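**Ketico open day at Lilstead, anyone else go?**

**ceddale_kev**
Went over this morning, got there when doors opened. Parking was a joke. Demo hall good though. They had the hand-held gripper out on a table and you could have a go yourself, line maybe 72 people deep by the time I left. Worth the drive IMO.

**mossback**
How long did you get on it? My brother in law said they rushed everybody.

**ceddale_kev**
Two minutes. Enough to pick stuff up and put it down. Harder than it looks, you come in too steep and shove the thing across the table.

**jharawira**
I was on the demo table until lunch so I can fill in some. Posting from my phone, sorry for typos.

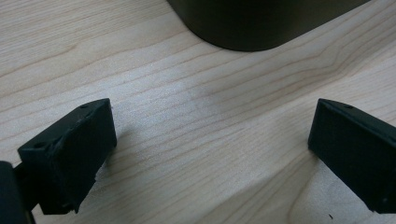 **Jolene Harawira**
*Demo tech, Ketico*

Fingers are plain black, two of them, facing each other, nothing in the grip yet. The dark round-bottomed thing further back is what you go for. Line up the gap first, then move in. Most folks close way to early.

Shayne Grimshaw ran the talk next door at 11, slides going up in September he says. Don't hold me to that.

**mossback**
Those fingers look 3D printed. For a company asking $1575 for the starter kit?? Come on.

**jharawira**
Fingers wear. You want them cheap and quick to swap. I'd be more annoyed paying for machined ones every time one gets dinged.

**mossback**
Fine for a demo. I'd still want something tougher in a shop. We have a Kramer unit at work, metal jaws, over 3 years on it and no swaps.

**rstubbs**
Diffrent job though. Metal jaws on painted parts, you'll be touching up paint all week. Ask me how I know.

**mossback**
We don't run painted parts.

**rstubbs**
Ok well we do.

**ceddale_kev**
Left finger looks kinda rough at the bottom corner, is that a chip?

**jharawira**
Might be, might just be the print. I'll check it when I'm back in. Grips off the flat inner faces anyway.

**keegs**
Missed it, had the kids. Any word on another one?

**jharawira**
Hemi Tomoana does the bookings, email the front desk and ask for him. Ceddale was mentioned but no room yet.

**keegs**
Cheers will do

**mossback**
If it's Ceddale I'll go. Bringing my own jaws lol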